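Sistby build log: gains, contact, and the long cabinet

The arm moved out of the bare test world on Tuesday and into the furnished one. I had been tuning against an infinite gray plane, which is fine for checking joint limits and useless for much else. The physical arm is still clamped to the bench in the garage with its wrist off while I wait for a bearing, so everything in this post is simulator work.

The room is an old Drostton file with a dining table, white chairs and a long wooden cabinet. I kept the furniture where it was. The only thing I changed was the collision geometry, which had been exported as the full render mesh and brought the physics step to a crawl. Boxes are enough for the cabinet. The chairs have ladder backs, and a single convex hull turns each one into a solid block, so those got a box per rail.

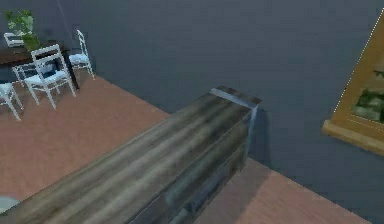
Controller settings first. The joint loop runs at 100 Hz and the physics steps faster underneath it. My first attempt had both at the same rate and the wrist buzzed on every contact. Derivative gain was not the problem, although I spent an evening on it. The fix was substepping plus a small amount of joint damping in the model file, close to what I measured on the real gearboxes with a luggage scale and a length of cord.

Kostley, the planner I use, wants a clearance value per link. I set 50 mm for the upper arm and forearm and left the gripper at zero, otherwise it refuses any pose near a surface. This is documented, but on a different page from the parameter itself.

The first batch was 602 planned motions with random start poses. Of those, 206 were rejected before execution. I had assumed the cabinet was the obstacle. The log said self-collision, link 2 against the base, on nearly every one. The base hull was oversized because I had included the cable gland when I fitted it. I trimmed the hull and cleared the planner cache, which has to be done by hand or it keeps reporting the old result.
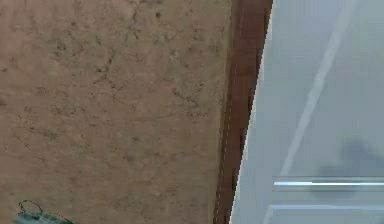 Surface friction is the next item. Every flat top in the file shares one coefficient, whatever texture is mapped onto it, so speckled slab and wood grain behave identically under the fingertips. I want separate values before I trust any grasp result. The Teuber finger pads are silicone and the supplier gives no friction figure, so I will do a tilt test on a few scraps and enter the numbers myself.

Still open:

Rerun the full batch with the trimmed base hull.
Add backlash to joint 4.
Move the camera extrinsics into the same file as the arm model.
Fit the wrist bearing when it arrives and repeat the damping measurement.

The config files are in the Sistby repository under the November folder. The old base hull is in there too, with a suffix, in case anyone needs to compare.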